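Household chore automation

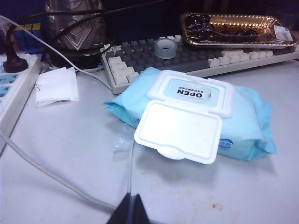 A package of wet wipes with its lid open, on a desk that also holds a keyboard, a tray and several cables.

Household chore automation is the use of machines to do the ordinary work of a home or a small workplace, such as cleaning, tidying, folding, washing and putting things away. The term normally covers robots that move objects with an arm and a gripper. Older appliances such as the dishwasher and the washing machine are usually treated apart, although they removed more hours of housework than any robot has done until today.

As of 01/07/2022, no machine on general sale can do the full set of chores in an unprepared home. Single tasks are done well in some conditions, and floor cleaning is the most common of them. Work on desks, kitchen counters and workbenches remains mostly at the stage of research.

Contents
1 Scope
2 Tasks
2.1 Wiping and tidying of surfaces
2.2 Lids and packages
2.3 Soft goods
3 Cables
4 The Butisow trial
5 Shop-floor chores
6 Criticism
7 See also

Scope

A chore differs from an industrial task in that the place is not arranged for the machine. In a factory the part arrives in a known position. In a home the same cup may be on a shelf, in a sink or under a newspaper. Writers on the subject often divide chores into three groups: floor chores, surface chores and storage chores. Surface chores are those done at the height of a table. They are considered the hardest of the three by many authors, but there is no full agreement, and storage chores can also require opening doors and drawers of many kinds.

Tasks

Wiping and tidying of surfaces

To wipe a desk, a person first moves the things that stand on it, or lifts them one after another and wipes below. A machine must decide which things may be moved. A keyboard can be pushed a short distance, but a small object lying on top of its keys has to be taken off first. A tray of fruit must be kept level. A used tissue is probably waste, while a folded paper may be important to its owner, and the difference is not always clear from its look.

Stains bring a separate problem. A small brown mark can be dry coffee, a burn or part of the surface itself. Most systems wipe a fixed number of times and then compare the surface with its earlier state. If the mark is still present, the system either tries again with more pressure or leaves it and makes a report.

Lids and packages

Wet wipes are a frequent test object, for the reason that they join several difficulties in one cheap product. The package is soft and changes its shape when it is held. The lid is hard and has a small tab, which must be lifted from the correct side. Under the lid of a new package there is commonly a seal that has to be peeled back. After this, one wipe must be pulled out without bringing the next ones with it, and the package becomes lighter with use, so that it starts to slide or lift together with the wipe.

Printed instructions help less than one would expect. A word such as "OPEN" can be read by a camera even when it is upside down, but the reading does not tell the machine where to put its fingers or in which direction to pull.

Soft goods

Towels, shirts and bed sheets are studied since many years. A flat towel can be folded by several research systems when it is placed alone on a table. Taking one towel from a full basket, finding its corners and then folding it is slower and fails more often.

Cables

Cables are present on nearly every desk and are treated in the literature as a topic of their own. They are thin, they cross one another, and their ends are often hidden behind other objects. Pulling one cable can move a lamp or disconnect a computer. For this reason many programs mark all cables as objects not to be touched and plan the path of the arm over them. This is safe, but it leaves the area under the cables unwiped.

The Butisow trial

The Butisow trial was a comparison of desk chores made by the engineer Gil-soo Bang with an arm built by the firm Flukura. It ran for 8 weeks and finished in October. The arm worked on desks in use, and the workers were asked not to tidy them beforehand. Of 1,483 attempts at single chores, 1,102 were finished with no help from a person. Most of the remaining attempts were stopped by the operator before anything fell. The chores with the lowest results were peeling a seal and separating a single wipe.

Bang wrote in his report that speed was the larger obstacle. A desk that a person cleared in 3 minutes could occupy the arm for most of an hour, including the pauses for planning. He did not recommend the arm for offices, but he suggested it for night work, when a slow machine disturbs less.

Shop-floor chores

Small workshops have similar needs: sweeping of chips, returning tools to their places, emptying of bins and cleaning of benches. The Vomley system, used in repair shops, returns hand tools to a marked board and leaves all other objects where they are. Its makers limited it to this one chore after early tests with mixed benches gave poor results. Aquino, a later system, also wipes the bench but requires that liquids be removed first.

Criticism

Some critics hold that the published results come from desks that are too clean. Others object to the measure itself, as a chore counted as finished may still be done badly, for example a wiped table with streaks. Privacy is a further concern, because a camera near the gripper records letters, screens and personal things.

See also

Floor-cleaning robot
Gripper
Laundry folding
Workbench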